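The Room Under the Mezzanine

By the time I'd climbed the stairs at Jaravden for the third time, I had stopped pretending I was there to check my notes. I just liked it up there. I'd come to write 1,000 words on how a small company fits out an office on a sensible budget, and I kept drifting back to the one spot where you can see the whole thing at once.

I have a soft spot for offices, which I know is a strange thing to admit. I've worked in a converted dentist's practice and a basement with one window (it faced a wall), and for two years I sat under a fluorescent tube that buzzed in a key I can still hum. So when somebody tells me they've moved into a bright place with a mezzanine, I get my coat.

Jaravden took the lease in October and spent the first month doing almost nothing, and I wish more companies would. They put folding tables in the middle and worked there until they knew where the noise collected and which corner everybody avoided. Only then did they call Eklund, the outfitters, who turned up with a van and a price list and were sent away twice before anybody signed anything.

The big argument was the ceiling. One camp wanted it all covered over, nice and smooth. The other wanted everything ripped back to the metal, like every coffee shop I've been in lately. What they settled on is a bit of both — flat and white, with the beams and the conduit left out where you can see them. I thought I'd hate it! From a desk you hardly notice, but from the mezzanine it's the first thing you look at, and there's something friendly about being able to follow a pipe across a room and work out where it's going.

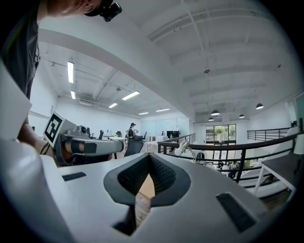 Leave the beams alone but please do something about the echo, one reader wrote when I mentioned this visit in my newsletter, adding that a hard ceiling had made every phone call in their old office everybody's phone call. It's a fair point, and I took it with me on my second visit. I stood on the mezzanine and listened to a conversation about printer toner that I was never meant to hear. Eklund's answer is felt panels from Grandska, 192 dollars apiece, and the plan is to hang them a few at a time and stop as soon as the room goes quiet enough. I like that. Most people buy the whole set and then wonder why it feels like a recording booth.

Then there's the light, and I was ready to be grumpy about it (see above, re: buzzing). Rectangular fluorescent fixtures are nobody's idea of romance. But they've used different sizes, long ones and short ones and a wide one, and the effect from upstairs is a white, even brightness that I'd be happy to read a contract by. Would I want a lamp on my desk as well, for four o'clock in the winter? Yes, and I said so, and was told to join the line.

The floor upstairs is wood, a warm brown, and it does more for the place than anything else they could have picked. Put all that white over gray carpet and you've got a clinic. Wood underfoot and you want to take your shoes off, although I was asked not to.

The furniture is where the money got careful. The chairs came from a Zerkdale clearance at 226 dollars each, and I sat in 3 of them before I found the lever that stops you from tipping backward. Get the good chairs and skimp on the desks, that's my advice and it always has been. A desk only has to stay flat.

They haven't decided what the mezzanine is for, by the way. There's talk of a library, or a long table for lunch, and one proposal for a couch that I'm told got heated. I voted for the couch. I don't work there and I don't get a vote, but I've already picked out the end I'd sit on.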